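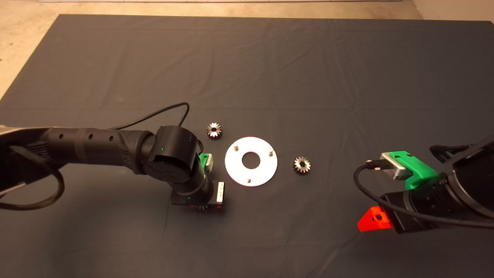 Two Arms and a Bench: My Placement Project at Wevus
Project report, second year, Applied Manufacturing
Octavian Coman

1. Why I picked this

I did my placement in the gear assembly room at Wevus, and I'll admit I picked it for the robots (who wouldn't?). My plan was to write about cycle times. Then I spent my first morning next to Elie Aoun, who has been putting gears on pins by hand for longer than I've been in school, and by lunch I had a whole different report in my head. So this one is mostly about the people on the bench and what their day looks like now that a pair of arms does part of it.

2. The job

The part is a round white plate with a big hole in the middle and three upright pins near the rim. Small metal gears go on the pins. It sounds like nothing! I tried it on my first afternoon and my neck was killing me within the hour. The gears are small, they have teeth all the way around, and if you come down on the pin at even a slight angle it jams and you have to lift off and start over.

The robot cell has two black arms facing each other over a table with a dark gray cloth on it. Each arm has a gripper with a sensor block mounted on it. The plate and the gears go down between them, and an arm holds a gear in its gripper from above. Zaid Nimri set most of this up, and he was very patient with my questions, including the dumb ones.

3. What changed for the bench

Before the cell there were 4 people assembling full time. Now there are 2, and the other pair moved over to inspection and cell tending. Nobody was let go, which I asked about more than once. I did ask everybody how they felt about it, though, and the answers were all over the place.

Elie misses the rhythm. He used to put the radio on and get into it, and he says tending the cell is all waiting and then hurrying. His wrists are better, he told me that too, but he said it like it was a separate subject.

Csaba Vincze went the other way. He learned to re-teach the pick positions from Zaid and now he gets called over whenever a new batch comes in from Jolex. He likes being the one who gets called. He has also started keeping a notebook of every stop and what he did about it, and I borrowed it for this report (thank you, Csaba). There were 1131 plates in my September log and 101 of them needed a person to step in. Most of those were a gear sitting badly in the fingers, and a few were somebody's fault for laying the cloth down with a big fold in it.

4. What I think

The skill is still in the room, it just moved. Knowing by feel that a gear is about to jam used to be in Elie's fingers, and now he uses it to spot trouble from a chair. What bugs me is that his job title and his pay grade stayed the same while Csaba's training got written up properly. I brought this up with Nizar Najjar, the shift lead, and he agreed it was messy and said the grades were being looked at. I didn't hear anything more before I left.

5. If I did it again

I'd talk to people on the late shift, which I skipped completely. I'd also want to see how Sabbagh does it, as they supposedly kept the whole bench and added one arm per person. And I'd start the log on day one, because my first two weeks are basically doodles.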